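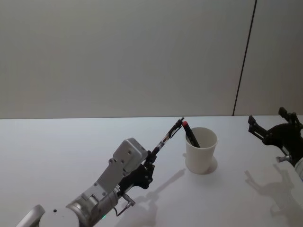
Automation > Service Work > Interviews

Tikkanen, which runs the stockroom at Kuvcombe, has heard the demonstrations described and remains unconvinced: a shop assistant puts a pen in a cup without looking, so why pay for two arms to do it?

The engineer interviewed at Bondalach accepts the comparison. "Speed is the wrong test for now," the engineer said. "I ask how often a person has to step in." A marker in a paper cup is a hard case, the engineer added - the cup weighs almost nothing and tips if a finger catches the rim.

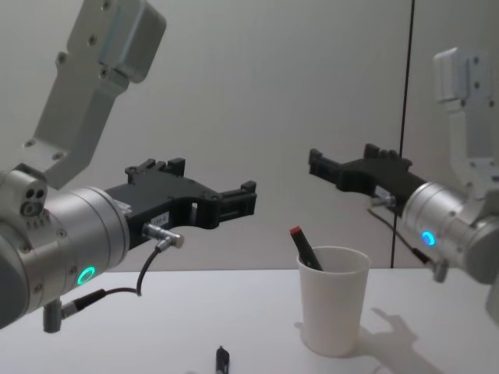
Bondalach's log for tabletop tidying stands at 1665 attempts since October. The engineer would not give a success rate. "It depends on the cup. Change the cup and you are measuring something else."

Shelf restocking is further off, in the engineer's view. Mixed packaging and poor light both raise the error rate, and a shift leaves no time for retries. "Give me 40 identical boxes and I'll say yes today. A kitchen drawer, no."

Recent items
Rostum delays its folding trial
Floor scrubbers on the night shift
Gripper wear and what it costs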